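An Afternoon at the Prenov Open Day: Notes on a Control Stack

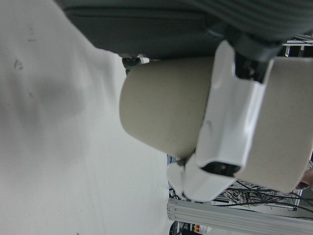
I went to the Prenov open day on a Thursday with a short list of things I wanted to see, and most of them were boring. I didn't care about the arms. I wanted to see the logs, the grasp planner's failure cases, and whoever had to restart the thing at four in the afternoon. I have been to enough of these events to know that the hardware is what gets polished the week before. The software gets a slide.

Prenov builds cells for handling soft goods and the odd-shaped items that travel with them. The site is a low building behind a tile warehouse, and if you come by bus you get to walk the last stretch along a road with no sidewalk. Coffee was in the hallway. There were 14 of us on the two o'clock tour, which was too many for the width of the aisle, and those at the back heard maybe half of what was said. I was at the back for the first stop and made sure I wasn't for the rest.

The first stop was the perception talk. Prenov uses a package called Zirklow for segmentation and pose, running on views from a fixed overhead camera and a small one at the wrist. The pitch is that the overhead view picks the target and the wrist view corrects the approach in the last stretch. Fine. That is a sensible way to do it and plenty of people do it. What I wanted to know was what happens when the two views disagree, and I had to ask twice. The first answer was that they are calibrated against each other every morning. The second answer, from a different engineer, was that the wrist view wins if its confidence is above a threshold, and otherwise the arm backs off and tries again.

So who sets the threshold? It's a number in a config file. It was tuned on the items they had in the building at the time. I don't hold that against them much, but the brochure says "self-adjusting," and a number somebody typed in is a number somebody typed in.

The wrist view does earn its place in one respect. When a gripper closes around something thick and padded, a good part of what the overhead camera would need to see is hidden by the gripper and whatever cloth is nearby. Close in, you at least get the end of the object and the fingers. The trouble is that you also get a lot of everything else. On the monitor at the second station I could see pale fabric taking up most of one side of the view, gray fabric pushed up against the hardware, and cables and aluminum rail behind the tan cylinder being held. A pale tan thing near an off-white cloth in flat, cool light is a rotten case for any segmenter that leans on color, and I said so. The reply was that Zirklow leans on edges and depth as well. I asked how it gets depth that close to the lens. The reply to that was "we're working on the near range," and I wrote it down word for word.

There was a results poster next to the monitor. It listed 2144 grasp attempts and gave one success rate for the lot. I asked whether a success meant the fingers closed on the object or that the object ended up where it was supposed to go. It meant the object was still in the gripper after a short lift. Placement was a different study. It was not on the poster.

I asked about the failures, too. 354 of the attempts had been put in a category called "operator reset" and left out of the rate. An operator reset, as far as I could get anyone to define it, is when a person steps in before the attempt is over. Some of those would have failed and some might have been fine. Either way they belong somewhere you can see them, and a footnote in gray type at the bottom of a poster is a poor place for them. To be fair, the engineer who explained this agreed with me and seemed a little tired of explaining it.

On to planning. The motion planner is Jisska, which I had come across before in a different setting and had not liked. It has improved. You can now see the candidate grasps drawn over the point cloud with the score for each, and you can click on one and find out which terms in the cost pushed it up or down. That sounds like a small thing. If you've ever stared at an arm choosing a stupid approach again and again with no way to ask it why, you will know it is a big thing. I spent longer at this screen than the tour allowed and was politely moved along.

What Jisska still doesn't do well is soft surroundings. It plans around obstacles as if they were solid, with a margin. When the obstacle is a cushion or a cover that the fingers could easily push aside, the planner either refuses to go near it or, if you shrink the margin, treats it as if it isn't there. Prenov's workaround is a tag you put on an object class to say "contact allowed." Once it's tagged, the arm will press against it up to a force limit. Someone has to do the tagging. I asked what happens with a new item that hasn't been tagged, and the answer was that it defaults to solid, which is at least the safe way around. I also asked whether the force limit is per item or global. Global, for now.

I'd like to have seen that limit tested with something that snags. A cover with a loop or a strap on it doesn't push back smoothly. It gives, and gives, and then it catches. A single force number won't tell you which of those you're in until you are already in it. The engineer said slip and snag detection runs off motor current, and showed us a plot. The plot was of a good run. They are always of a good run.

The third station was the one I had come for, and it was the least attended, I suppose on account of nothing moving. This was the tooling. Prenov records every run with both camera streams, joint states, motor current, and the planner's decisions, all on one timeline, in a viewer from Chuensuk. You scrub back and forth and everything moves together. I asked to see a bad run, and after a bit of hunting through folders they found me one.

In the run they opened, the arm went in on a roll, closed, and lifted. The current trace dipped and the roll turned in the fingers. The state machine carried on into the next step as though all was well. The check for "still holding" looks only at how far apart the fingers are, and the fingers were still apart by the right amount. A roll that has turned in the grip is just as wide as one that hasn't. So the software was satisfied and the object was pointing the wrong way. You could find all of that in the viewer in a couple of minutes, and I want to give the viewer full credit for it. I have worked on projects where that same bug would have eaten a week.

But having the data on a nice timeline and having the software use it are separate matters. The wrist camera saw the roll turn. It was right there in the stream. Zirklow isn't run after the grasp closes, to save compute, and so nothing downstream knew. I asked whether it could be run once more after the lift, even at a low rate. There was a pause and then a conversation between two people that I wasn't part of. I gather it is on a list.

A few smaller notes, for anyone thinking of going in July, when they plan to run the event again:

Clock sync. The camera streams and the joint data are stamped by different machines. They correct for it in the viewer, offline. The live controller does not get the corrected times. If you move slowly this doesn't matter. The demos all moved slowly.

Restarts. I asked how long it takes to bring the stack up from cold. Nine minutes if nothing complains. Calibration is extra. I was told this with some pride, and perhaps it used to be worse.

Versions. The config files are under version control, but the trained models sit in a shared folder with dates in the names. I saw two with the same date and different suffixes. One of them ended in "final."

Simulation. They have one, and it is used for checking reach and for collisions with the framing. It doesn't model cloth. Nobody claimed it did, and I appreciated that after the last place I visited.

Documentation. The Jisska pages are decent. The Zirklow pages tell you what each setting is called and very little about what it does. I asked about one of them and got three different answers from the same table.

The closing session was a talk with a video and a chart that went up. I stayed for the questions. Somebody asked when the system could run a shift without a person near it, and the answer was a date, which I won't repeat, as I don't think the people at the third station would sign it. Somebody else asked about price and was told to book a call.

Would I buy it? No, and not this year. The planner display and the log viewer are both better than what we use at work, and I'd take either one on its own if they were sold that way. They aren't. The perception side needs to keep looking after the fingers close, and the success rate on the poster needs its missing attempts put back. I left my email address with the tooling people and asked them to send me the placement study when it exists.

The bus back was late. There is a bench across from the tile warehouse, and it's in the shade after five.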